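Support > Hisum Hand-Held Gripper > Set-Up Guide > Section 7: Demonstrations and Open Days

7. Running a demonstration for visitors

This section covers the use of the Hisum hand-held gripper with visitors present. It assumes that the grippers have been assembled and charged as described in Section 3, and that the operator has completed the practice tasks in Section 5. For demonstrations outside your own building, read Section 8 as well.

7.1 Before the visit

1. Choose a room with a level floor and steady lighting. Close any blinds that let direct sun onto the work table.

2. Set up one table for the task and keep it separate from the table used for sign-in sheets and handouts.

3. Leave at least 70 inches of clear floor on the side where the operators will stand. Measure from the edge of the table, with the chairs pushed back.

4. Wipe the marker cards with a dry cloth. Check that each card is flat and firmly attached. A bent card is the most common cause of lost tracking.

5. Open and close each gripper ten times. The fingers should move smoothly over the full range. If a finger sticks, see 9.2.

6. Check free space on the recording unit. A full afternoon with two grippers needs around 300 gigabytes.

7. Set out the task objects. Light, unbreakable household items work best. Keep one spare of each.

Note: The Virnano software must be version 591 or later for two grippers to be shown on the same screen. Earlier versions will show only the first gripper that connects.

CAUTION: Do not use glass, knives, hot drinks or open containers of liquid as task objects while visitors are in the room.

7.2 Starting the demonstration

1. Turn on the recording unit first, then the grippers. Wait for the steady tone from each one.

2. Hold both grippers still, with the marker cards facing the room, until the status line reads READY.

3. Tell visitors when recording is on. If anyone does not wish to be recorded, pause and let them move behind the operators.

4. Begin with one slow pick and place. Say what you are going to do, do it, and then return the object to its starting point.

5. Repeat the task at normal speed. Most visitors follow it better the second time.

6. Show the playback. Keep it under two minutes - people start to drift away after that.

Note: At the Hjaltested open day in May, the operators talked throughout the first pick and visitors at the back missed it. Sigrún Ravn, who ran the afternoon session, now asks her operators to stop talking while the gripper is closing. We suggest the same.

7.3 Letting visitors try the gripper

1. Start a new session so that visitor attempts are stored apart from your own.

2. Hand over one gripper only. An operator keeps the other and stands within arm's reach.

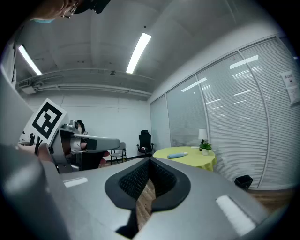

3. Ask the visitor to keep the wrist loose and to look at the object, with only short glances at the gripper. Beginners tend to squeeze too early.

4. Stop after three attempts, or sooner if the visitor's arm is tired. The gripper weighs 800 grams and feels heavier when held out in front.

5. Take the gripper back by the handle before the visitor lets go.

CAUTION: Keep fingers, hair, lanyards and loose sleeves away from the gripper fingers. Children under 12 may watch but should not operate the gripper.

7.4 After the visit

1. End the session on the recording unit before turning off the grippers. Doing this in the wrong order can leave the last file unreadable.

2. Clean the handles and finger surfaces with the wipes supplied. Do not spray liquid on the housing.

3. Pack the grippers in the Ziltwood case with the fingers closed and the marker cards facing up.

4. Write down any faults on the log sheet inside the lid, with the gripper number.

If tracking was lost more than twice during the visit, repeat the calibration in 4.3 before the next use.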